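Progress report to Hillel, 14 November 2021
From: Barrett Ambrose, Prilbridge

Hi all! Mostly good progress since August, but I want to start with the fault, as it ate a good chunk of our time. We call it the phantom grip: the software logs a successful grasp when the fingers have closed on nothing at all.

Two simulator views from the bedroom task, open fingers in the first and the right arm on the gray device in the second:

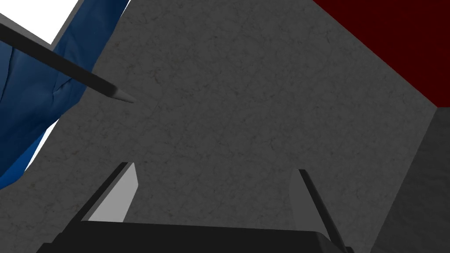
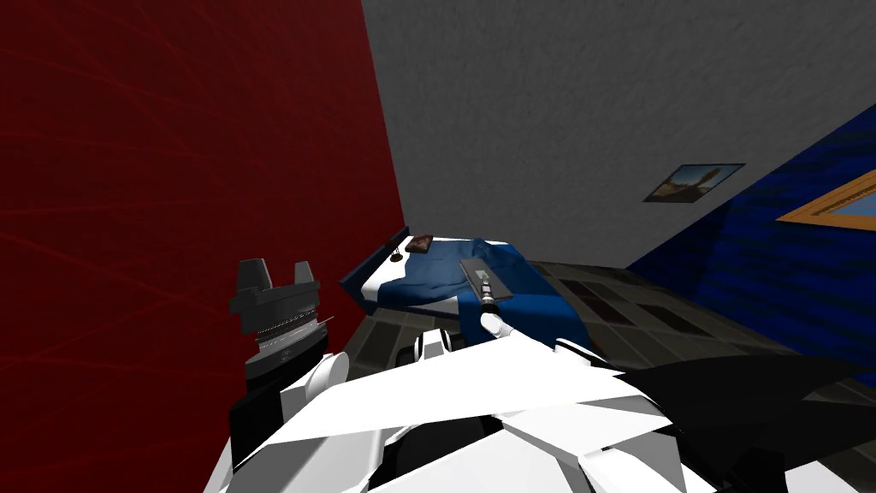

What went wrong

Out of 1314 simulated runs, 300 were logged as good grasps with nothing in the fingers. Ouch. I traced it to the Povalano contact check, which was reading the two fingers touching each other as an object (my change, I'm afraid, and I should have caught it sooner).

Where we are now

The check now looks at finger width too. I've rerun some 1000 of the old runs and only 9 still come out wrong, all of them with thin things lying flat on the blanket. Saarinen has the logs and is going through those with me.

Next up

I'd like to hold off on real hardware until those are sorted. An arm that thinks it's carrying something will happily swing off over the bed, and I don't want that near people!

Barrett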